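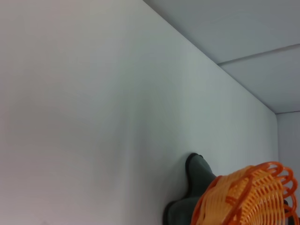

*An orange woven basket at the gripper during tidying trials at Skirel's test flat.*

**Household robots still slow at tidying, trial finds**

9/4/23

A robot arm that tidies shelves and tables can now put away most light household objects without help, but it takes far longer than a person and still struggles with anything that bends, according to results released by the home automation firm Skirel.

The company has been running the trial in a furnished flat above its workshop in Moreira. Over the course of the work the arm was given 295 separate chores, all of them the sort of thing most people do without thinking: moving a basket from a table to a shelf, putting cups back in a cupboard, picking up clothes, clearing a worktop.

It finished 82 per cent of them with no one stepping in. The rest were either stopped by an operator or given up on by the machine itself, which is set to halt after a second failed grip on the same object.

Ildikó Jakab, who leads the trial, said the figure was better than the team had expected for baskets and boxes and worse for cloth.

"A basket has a rim and it mostly keeps its shape, so there is something to hold on to," she said. "A tea towel is different every time you look at it. We have one that the arm has managed twice."

Woven baskets were added to the list of test objects in July. Jakab said they were a useful middle case – light, slightly springy and full of gaps, which can confuse the software that decides where the fingers should close. Early attempts often ended with a strand pinched and the basket swinging. The firm has since changed the way the arm approaches, so that it comes in from the side and closes more slowly.

Speed remains the main complaint. A single chore took the arm roughly 116 seconds on average, counting the time spent looking at the object and planning the move. Skirel timed members of its own office staff on the same list and found that few of the jobs took them more than ten seconds.

Phyllis Tunstall, who advises housing providers on equipment for older tenants, visited the flat and watched an afternoon of tests. She said slowness would matter less to some of the people she works with than the company seemed to think.

"If you can't bend down, you don't much mind whether it takes two minutes or five," she said. "What you mind is whether it drops things, and whether you have to call somebody out when it stops. I saw it stop a fair bit."

She also questioned how well the results would carry over to real homes. The flat is kept well lit, the furniture stays where it is between tests, and objects are set out one at a time. Most of her clients live in smaller rooms with a good deal more in them.

Jakab accepted the point. She said the next stage would use cluttered shelves and would leave the arm to choose which object to pick up first. Drawers and cupboard doors will be part of it as well. The arm can open both, although it has trouble with handles that sit flush with the front.

Similar work is going on in shops. Zilel, which supplies shelving to small retailers, has been trying out a machine that returns misplaced goods to the right bay after closing time. The firm said it was still using staff to check every aisle in the morning and had no plans to change that this year.

Skirel has not set a price or a date for a home version. The software used in the trial, called Proltadari, is to be tested next on a second arm in the same flat, with 2 operators on duty instead of one while the cluttered-shelf tests are under way. The company said it would publish those results whether or not the success rate went down – and Jakab said she expected it to.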